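**2021年11月29日　阴，下午又飘了一阵毛毛雨**

叠了一天衣服。手指头现在都还有点发涩，像摸多了粉笔那样，写字也歪歪扭扭的，先别管了，趁还记得赶紧写下来。

起因还是那个老问题：夏天的没收，冬天的没拿全，两季的东西搅在一块儿，每天早上我都要在里面刨。昨晚刨到快发火，今天就下了决心，干脆全倒出来重新叠一遍。芥末黄那件我最得意，叠成一个竖着的长方形，松紧口收在下头，旁边就是那个灰边、里面粉粉的盆。

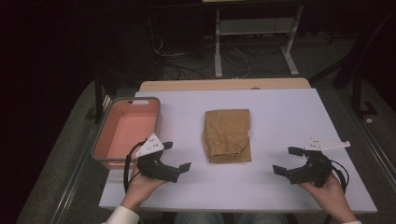
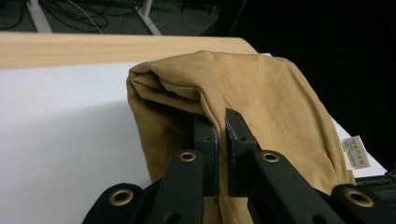
芥末黄这种颜色我以前是不碰的，总觉得穿上会显得人没睡醒。后来不知道怎么就看顺眼了，可能人到了某个年纪就会开始喜欢土色，泥巴色，咖喱色，红薯皮色，我妈管这一类统统叫“耐脏色”。她夸衣服最高的评价就是耐脏。

带松紧口的东西最难叠，这个我要好好抱怨一下！中间那一大片怎么都好说，一抹就平，到了口子那里它自己要缩回去，鼓成一小团，你压下去，手一松，它又慢慢拱起来，像在底下憋着一口气。我以前的办法是硬把口子拉平了再折，结果整件都被扯斜了，两条边对不上，越弄越生气。今天换了个顺序，先把身子那部分折好，口子就让它皱着，留在最底下那一头，收进抽屉的时候让这一头朝里。从外面看过去齐齐整整，里头皱不皱只有抽屉知道。

我妈要是看见肯定又要说我糊弄。她叠衣服是要先在空中抖三下的，啪，啪，啪，然后铺平，用手掌从中间往两边推，推完再折，折完还要拍一下，像哄小孩睡觉。小时候我最怕跟她一起叠床单，她站那头我站这头，两个人各拎两个角，她一使劲我整个人就被拽过去半步，她就笑，说你没吃饭啊。床单叠到最后一折我们两个走到一起，手碰手，她把我手里的角接过去，我就可以跑了。跑之前一定要从床单底下钻一回才算完。

这事我今天叠着叠着突然想起来，想了挺久的。回头给她打电话要问问她还记不记得，她八成会说不记得，然后接着问我吃了什么。

---

上午的进度很慢，主要怪我自己。每拿起一件就要想一想这件是什么时候买的、还穿不穿、要不要送人。网上那些整理收纳的文章都说要快，摸到不心动就扔，我摸到哪件都心动，连一条膝盖已经薄得透光的运动裤我都心动，它陪我搬了多少次家啊。最后还是放到了“再说”那一堆里。“再说”那堆到中午已经比别的都高了，我看着有点心虚，就去煮面了。

面是昨天剩的汤底，加了半颗白菜、一个鸡蛋，还有冰箱门上那罐快见底的辣酱，我往罐子里倒了点热汤晃一晃，一滴都没浪费。吃的时候窗外开始飘雨，飘得非常小气，撑伞嫌多余，不撑又糊一脸。Vuddale 的冬天就是这样，它不好好下，也不好好晴，就这么湿乎乎地拖着，拖到来年一月份，才肯正经冷几天。

所以衣服也老是干不透。晾在架子上的那批，昨天早上洗的，今天中午去摸，厚的地方还是潮潮凉凉的。我把除湿机搬过去对着吹，就是那台 Tilus，名字听着像什么行星，声音也像要起飞。屏幕上的室温显示22度，人待着是很舒服的，可卫衣的帽子就是不干，帽子跟前身叠在一起的那一小块永远是最后干的！我现在学乖了，晾的时候把帽子用夹子单独夹起来，让它张着嘴。今天忘了一件，就那一件没干，活该。

下午 Iman Younis 来敲门，还我的蒸锅。她本来只打算站门口说两句，一探头看见里面的阵仗，鞋一脱就进来了，说她最喜欢看别人家乱，特别解压。行吧。她坐下来就顺手帮我配袜子，配袜子是我最讨厌的一项，她倒是很喜欢，说像翻牌游戏。我给她倒了茶，两个人一边弄一边聊，效率一下子就上去了，也可能是她不许我发呆。

她叠T恤的方法跟我完全不一样。我是先两边往中间折，再上下对折；她是直接竖着一劈两半，袖子翻过去，再从下往上卷，卷得紧紧的，最后像一个个春卷。我说卷着不会皱吗，她说你那样折着就不皱了？我一时没接上话。她又教我那个很有名的“捏两个点一翻就好”的叠法，示范了两遍，手一交叉，一抖，就出来了，跟变戏法似的。我跟着做，出来一个麻花。再做，还是麻花。她笑得差点把茶打翻，说你是不是左右不分。我确实有一点左右不分，考驾照的时候教练就已经发现了。

最后还是各叠各的，抽屉里一半是我的方块，一半是她的春卷，从颜色到形状都乱七八糟，可拉开来看居然挺好看，有一种点心铺的感觉。

中间为了洗衣标那几个小图案我们还争了一场。就是那个圆圈里有点点的，和方框里有圆圈的，到底哪个是烘干哪个是干洗。我坚持方框里的圆圈是烘干，她坚持那是“不能放进洗衣机”，理由是它长得像洗衣机打了个框，框就是禁止的意思。后来上网查，方框里的圆圈是可以转笼烘干，我赢了！她不服气，说设计这套符号的人自己肯定不洗衣服。这点我倒很同意，一个小盆、一个三角、一个方块、一个熨斗、一个圆，字又那么小，洗几次就糊了，等你真想看的时候已经什么都看不出来了。我有几件的标签还特别扎人，剪掉吧又怕以后忘了怎么洗，不剪吧整天在腰那里挠来挠去。以后我打算剪下来之前先拍一张，存手机里。（这话我去年也说过。）

聊到去年那件羊毛开衫，又心疼了一回。那是在 Brunton 那条街上的小店买的，118块，打完折的，我试了脱脱了试，老板娘都看累了，最后穿着走的。没穿几回就让我丢进洗衣机，跟牛仔裤一起，四十度，转出来变成了一件给洋娃娃穿的背心，硬邦邦的，能立在桌上。Iman 问后来呢，我说后来剪开做了杯垫，你现在杯子底下那个就是。她把杯子举起来看了半天，说，挺厚实的，隔热真好。

唉。

不过也是从那次以后我开始老老实实分盆的。深的一个盆，浅的一个盆，要单独手洗的再一个盆，看到盆就知道该怎么办，不用动脑子。盆真是好东西，洗的时候是盆，收衣服的时候当篮子，大扫除的时候又能装抹布，哪天不洗衣服了还可以拿来和面（开玩笑的，我妈看到这句会打我）。我唯一的要求就是边上得有提手，能让手指伸进去，不然装满了水端着走，那个滑，走两步心惊胆战的。

洗衣液快没了，送 Iman 下楼的时候顺便去了一趟 Namis。大瓶的在搞活动，39块，我站在货架前面算了半天跟小瓶的哪个合算，算到后来旁边一个阿姨说姑娘别算了，大的合算，我都买了好几年了。那就大的。结果拎回来才发现是薰衣草味，我想要的是没味道的那种。薰衣草味我也不是说讨厌，就是会让我想起外婆家樟木箱子里放的小香包，一闻就犯困。也好，床单用这个洗，衣服用剩的那点旧的，用完再说。

回来的路上雨停了，路灯刚亮，地上一块一块的反光，楼下那棵树的叶子快掉光了，剩下的几片湿答答贴在枝子上，远看还以为是谁晾在那儿的小手帕。看来今天看什么都像衣服。

---

晚上收尾。把“再说”那一堆又翻了一遍，这回狠了狠心，拿出来3件准备送走：一条买小了、总想着瘦了就能穿的裙子，一件领口已经荡下来的条纹衫，还有那条膝盖透光的运动裤。运动裤送人也没人要，还是剪了当抹布吧，料子很软，擦窗户应该不错。拿起剪刀又放下了。明天剪，明天白天光线好。

抽屉我是这么分的，写下来省得过两个月自己又忘了：

- 最上面那层：袜子、贴身的，每天都要开，别塞太满
- 第二层：T恤和薄的长袖，方块在左，春卷在右
- 第三层：裤子，还有所有带松紧口的，口子朝里
- 最底下：游泳的、过节才穿的、舍不得扔的
- 厚毛衣不进抽屉，平着放柜子上层，千万别挂，挂了肩膀那里会长出两个角

最后这一条是血泪教训，有件灰毛衣挂了一个冬天，拿下来肩膀上顶着两个小鼓包，穿出去像垫肩没垫好。喷了水用手按了半天才按回去一点。

还有床单没叠。床笠，四个角都是松紧的那种，比衣服的松紧口还要讨厌一百倍，一个人叠简直是在跟它打架。照理是要把四个角一个套一个塞进去，塞成一个袋子的样子，再折。我每次塞到第三个角就找不到第四个，它不知道藏到哪儿去了，摸来摸去摸到的都是同一个角。今天又是这样，试到第二回我就投降了，卷成一团，往柜子里一推，赶在它弹开之前把门关上。刚才关灯前走过去，听见里头轻轻“噗”的一声，我没有开门看。

哦对，那几只配不上对的袜子，Iman 说不要扔，放一起，另一只早晚会出来。她在她家有一个专门装单只袜子的罐子，据说真的有隔了一年又凑成一双的，我半信半疑，不过也找了个旧饼干盒装上了。里面有一只带小柠檬的，我非常喜欢，另一只八月份就不见了，洗衣机底下、床缝里、枕套里都找过。枕套里倒是找到过别的，一条围巾，我还以为丢在公交车上了，都难过完了它又出来了。

腰有点酸。明明一整天都没搬什么重东西，就是弯腰、站直、再弯腰，到晚上就不行了。洗澡的时候水开得烫烫的冲了好一会儿，出来换睡衣，拉开第一层抽屉，哎呀，那个顺手！要什么一眼就看到了，没有刨，没有一件带出来三件掉地上的。我拉开又推上，推上又拉开，来回玩了好几次，特别没出息。

就是不晓得能撑多久。上回这么大整理完，撑到第二个礼拜，有天早上赶时间，抽了一件压在底下的，上面的全塌了，从那以后就自暴自弃了。这回我把T恤都竖着放了，抽哪件都不会塌，理论上。

给我妈打了电话。问她记不记得叠床单，她说什么床单？又说我小时候叠什么都跑得比兔子还快，就爱从底下钻，头上顶着静电，头发全竖着，她拿湿毛巾给我抹。静电那段我一点印象都没有了。然后她问我晚饭吃了什么，我说中午那锅汤又下了点面，她就开始说一个人也要炒个菜，说了很久。

明天要做的：剪运动裤，烧一壶水把新买的姜泡上，晾架上那件卫衣的帽子翻过来，给 Iman 送点橘子去，她今天把最后一个吃了还说不甜，不甜她吃了四个。床笠那个再说。

困了，睡。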